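Lista Armonios y órganos de capilla
Asunto: Re: Fuelle del Halletti de Clevham: pérdida en reposo
Fecha: 11 de junio de 2024

Hola a todos:

Contesto por partes al mensaje que abrió el hilo, porque mezcla dos averías que conviene separar.

> El armonio de la capilla de Clevham es un Halletti de aspiración, con
> el fuelle de reserva de 41 cm de ancho. Lo revisamos en enero. Con los
> registros cerrados el fuelle debería aguantar bastante y se vacía
> enseguida. Además, en el oficio de la tarde el registro de flauta sale
> más débil que por la mañana. Nos han propuesto cambiar toda la tela.
> ¿Tiene sentido, o empezamos por las válvulas?

Empezaría por las válvulas. La tela de un Halletti de esa serie suele fallar por las esquinas, y cuando falla por ahí la pérdida va acompañada de un soplo audible al pisar los pedales con el mueble abierto. En el mensaje no se menciona ningún soplo. Si no lo hay, la tela entera me parece un gasto prematuro.

Procedimiento que sigo:

Se cierran todos los registros, se carga el fuelle y se cronometra el retorno. Se anota la cifra. Después se desmonta la tapa trasera, se tapan provisionalmente las válvulas de los exhaustores con cinta de papel y se repite. Si el tiempo mejora mucho, la tela está bien y el problema es el cuero de las válvulas. Si no cambia, queda por descartar la junta entre el secreto y la tabla de fondo. Esta última se aprieta en cruz, un cuarto de vuelta por tornillo, y se deja reposar hasta el día siguiente antes de medir otra vez.

Para las válvulas uso piel de Ekinci de 2 mm, con la cara de pelo hacia fuera. La he visto montada al revés en varios instrumentos y cierra peor. La cola, en caliente. Sé que hay quien recomienda la cola blanca de Skader para este trabajo; yo la reservo para el mueble, porque en el cuero endurece el borde y luego hay que rascarlo todo para rehacerlo.

En cuanto a la flauta, dudo que tenga relación con el fuelle. Una pérdida general afecta a todos los juegos y se nota primero en los graves. Si solo baja un juego y solo por la tarde, miraría la corredera de ese registro - la madera se mueve con la humedad y deja de abrir del todo. En nuestra sala anotamos la humedad relativa antes de cada oficio, y por debajo del 38 % la corredera de la flauta se queda corta de recorrido. Un higrómetro barato junto al secreto resuelve la duda en un par de semanas.

Sobre el presupuesto: el retelado completo que nos pasaron a nosotros rondaba los 600 euros, transporte aparte. El cambio de pieles lo hicimos en casa en dos tardes. Si al final hay que retelar, pedid que os devuelvan la tela vieja con los pliegues marcados - sirve de plantilla y ahorra discusiones sobre las medidas.

Una pregunta que me queda: ¿el muelle del fuelle es el original? Si alguien lo sustituyó por uno más duro, todo lo anterior hay que leerlo con cautela, y la prueba del retorno no es comparable con la de otros instrumentos.

Un saludo desde la sala de oficios
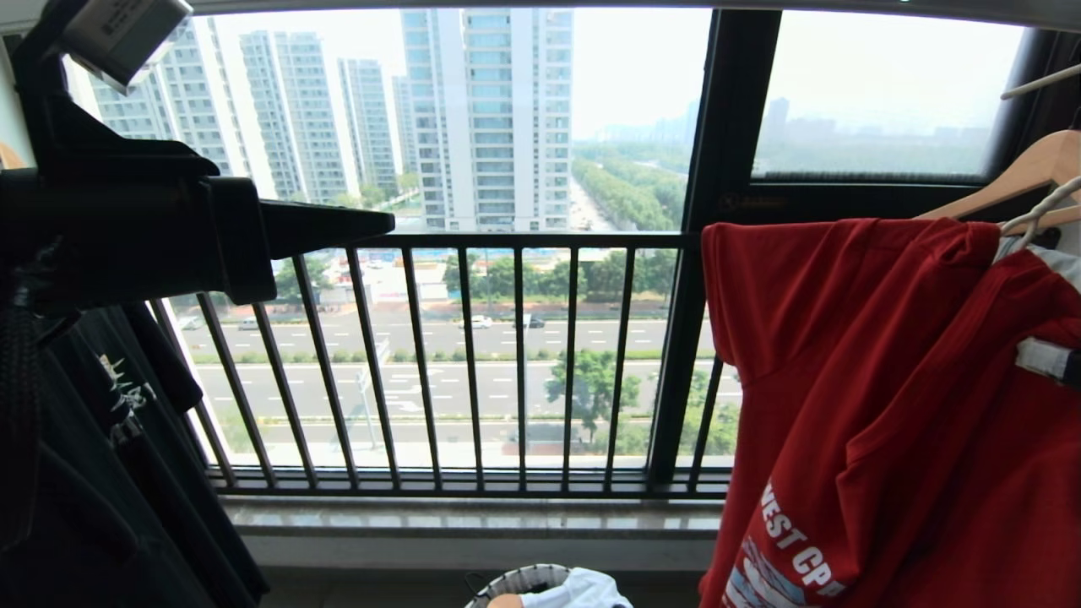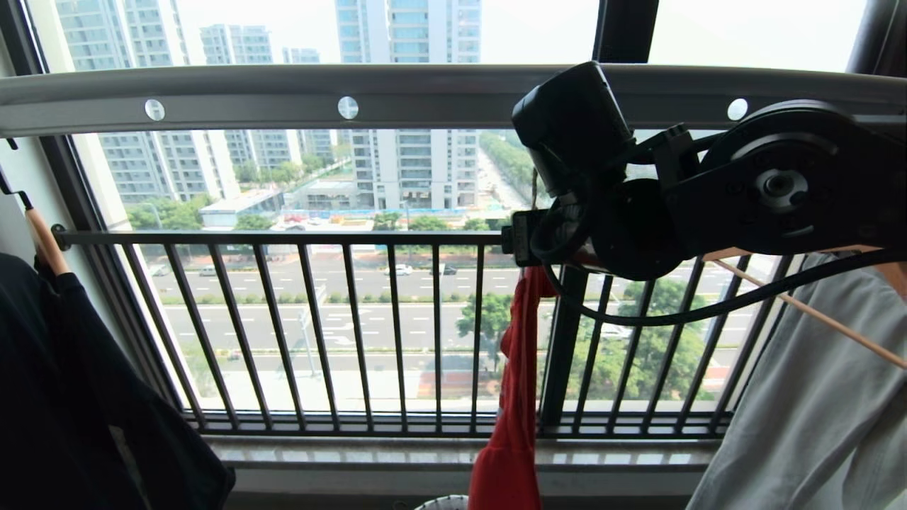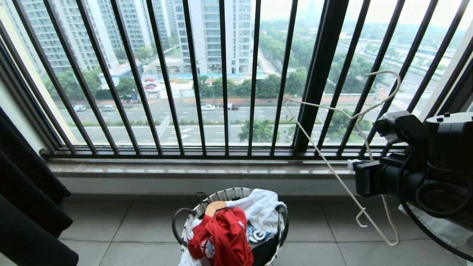 Respuesta en la lista:

Gracias, repetimos la prueba con las válvulas tapadas y el retorno mejora de forma clara, así que aplazamos lo de la tela. El muelle parece el original, lleva la misma pintura que los herrajes. No tenemos higrómetro y habrá que comprarlo antes de opinar sobre la flauta. Duda con las pieles: ¿las de los exhaustores y las del fuelle de reserva van del mismo grosor? En las nuestras la del lado izquierdo es bastante más fina y no sé si es un arreglo posterior.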